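4.2 Finger Pads and Camera Placement on the Hand-Held Gripper

This section compares two finger designs for the hand-held gripper described in Section 3. Both were mounted on the same body, with the same trigger linkage and the same camera, so that the fingers were the only part that changed. The first design, which we call the block pad, is a rigid rectangular finger with a flat inner face. The second, the Sostus pad, has a thin curved shell that bends when it meets an object. We had used the Sostus pad in our earlier work and expected to keep it.

Two operators took part, one of whom had over 100 hours on the device before the study. The other had never used it. Each operator collected demonstrations with both pads in alternating blocks, so that practice effects would be shared between the two designs. The tasks were short: pick up one object, move it to a marked place, and let go. We kept 1,450 demonstrations with the block pad and 707 with the Sostus pad. The numbers are uneven because the Sostus shell cracked at the root on several occasions in November and had to be reprinted, and a finger with a visible crack was taken out of use at once. To keep the comparison fair, all policies reported below were trained on equal-sized subsets drawn at random from each set.

Objects were chosen to cover different shapes and surface finishes. We avoided objects that could be picked up equally well from any direction, as these told us very little in pilot tests. Tables were left in their usual places in the lab, and we did not put up a backdrop or control the room lighting beyond closing the blinds.
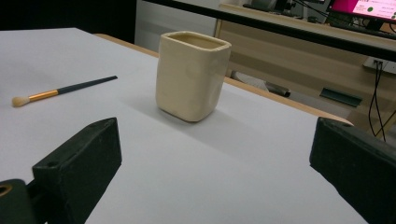

Figure 6. View from the camera on the hand-held gripper, block pads fitted.

Camera placement affected the results more than we had planned for. In the first mount position, tested only with the block pads, the fingers covered so much of the lower image that the contact point was often hidden during the last part of the approach. We moved the camera back and tilted it down in small steps until both inner faces could be seen at the widest opening. With the view in Figure 6, the cup can be seen past the gap between the two fingers, and the rim and the dark interior are both clear, which gives the policy something to line up against before the fingers reach the object. The brush lying to the left of the cup is a harder case. Its handle is narrow and lies flat on the table, so the operator has to turn the wrist to match its angle and bring the finger tips close to the surface. The same view also takes in a good deal of the room, including a lit monitor. We did not mask any of this during training.

The main difference between the pads showed up on thin, flat objects. The block pad has a straight lower edge, and operators could rest it lightly against the table and close on a handle without much searching. The Sostus pad tended to ride up as the shell bent — the object was then held by the very tip or missed altogether. On upright objects with curved or uneven sides the order was reversed. The shell gave a larger contact area, and fewer objects turned in the grasp while being carried. Trained policies followed the same pattern as the operators, though the gap on upright objects was smaller than we had expected.

Wear was also different. We ran one pair of each pad on a bench rig from Sekedel for 3,000 open and close cycles against a hard test block. The block pads showed light polishing on the inner face and no change in fit. The Sostus pads lost some of their spring, and one of the pair no longer returned fully to its rest shape. We did not test pads in other materials.

On the basis of these results, the block pad was used for all remaining experiments. It is weaker on rounded objects, and readers who work mainly with such objects may prefer the curved shell. A block pad with a soft insert on the inner face was proposed by M. Gkikas and drawn up by L. Manolakis, but it was not ready in time for this study. The camera mount was locked in its final position before the data in Section 5 were collected, and the lens calibration was repeated after locking.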